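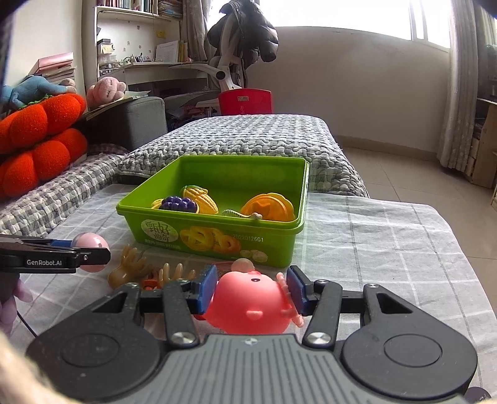

3. Collecting the Demonstrations

3.1 Picking a task we could all live with

Our first plan for the class project was laundry. Everyone loves a laundry demo, and we had a whole list of things we wanted to fold! Then we spent an afternoon trying to agree on when a T-shirt counts as folded, and by dinner we had switched to toys. The task is easy to say out loud: pick up a toy from the sheet, put it in the green cookie box, let go, back off. The person recording holds one gripper in each hand, and either hand is allowed to do the job as long as the other one stays out of the way.

I liked this task right away (I was the one who complained most about the laundry) because toys are so awkward. Some are rubber and squash when you pinch them. Some are hard and round and want to roll. The translucent ones let the background show through, which was going to be rough on our vision model, and we knew it going in. The Revitent student challenge asks for "household objects with varied shape and stiffness," and I think we covered that pretty well.

We worked on a bed with a checked sheet over it. A bed gives a little when you press down, so you can come in too low with the fingers and get away with it. That made recording a lot more relaxed than on the lab bench. It also meant our height data was sloppier, and I'll come back to that in Section 5.

3.2 How a demonstration goes

Each recording starts with both grippers open and above the sheet. We wait a beat, move in with one hand, and stop with the target between the pads before squeezing. That little stop was my idea and I'm still fond of it. Vavolus, the labeling script we wrote for the class, splits every recording into approach, grasp, carry and release, and it was terrible at finding the start of the grasp when people swooped in and grabbed in one motion. With a short pause it got much happier.

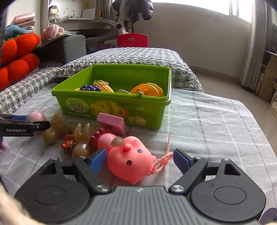

Figure 4. Large pink toy between the open finger pads, with the green box behind it.

The big pink toy ended up being the favorite for practice runs. It is wide, so you have to open the fingers all the way and line up carefully, and its beaded tail goes wherever it likes. We went back and forth on whether a grasp that catches the tail should count. In the end we said yes, provided the body of the toy is also held, and we gave those recordings their own tag so anyone using the data can throw them out.

We set ourselves a goal of 1,000 demonstrations. We did not make it. After dropping the recordings with lost tracking, the ones where a finger covered most of the view, and a sad batch from January where we forgot to reset the clock on one side, we were left with 552. I was pretty down about that number at first, but the model we trained on it did better than I'd feared (see Section 4), and I would take 552 clean ones over the full pile any day.

3.3 Moving things between recordings

If the toys always sit in the same spots, the model learns the spots. We read that in every paper on the class list and then did it anyway for the first 40 recordings, which are now used only for checking that the software runs. After that we made a rule: the person who isn't recording rearranges the sheet, and the person recording looks away while it happens. We shuffled what was out on the sheet too, so a toy might be a target in one recording and plain clutter in the next.
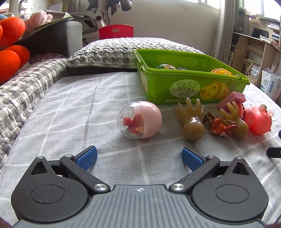
The rearranger also got to decide how mean to be. Gentle layouts keep space on every side of the target. Mean ones put it right up against something else, or stand a spiky toy next to it so one finger has nowhere to go. I tended to go mean — sorry to my partner — and you can see in the notes that my layouts took longer to clear. We kept both kinds in the training set and mixed them so that neither one came in a long run.

The background we left alone. Pillow, chair, window, all of it stayed in view, and so did the daylight. A tidier backdrop would have made for cleaner pictures, but the challenge judges bring their own table and their own lights, and we wanted the model to see a bit of real life before then.

3.4 The capsule problem

Capsule toys need their own section. They are round and smooth, and half of the shell is clear, so the model has to work out that the little thing inside and the shell around it are one object. In our early tests it kept aiming for the thing inside. We tried a few fixes in software, and none of them helped as much as simply recording more capsules, turned every which way.
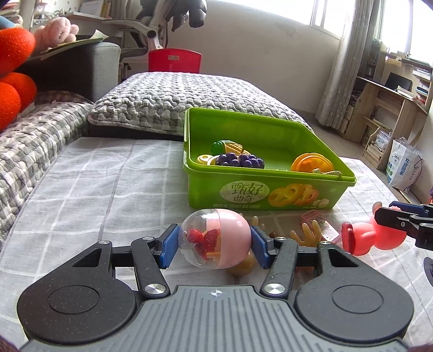
Widwood Student Robotics Papers, Vol. 14
23 February 2023

Grip position mattered too. We started out pinching capsules wherever was handy, and a pinch above the widest part pushes the capsule down and out. So we switched to closing on the middle, with the pads at the same height on both sides, and wrote that into the instructions taped up in the Orozco Room where the class meets. The older capsule recordings are still in the set under a separate tag. Section 4 compares training with and without them.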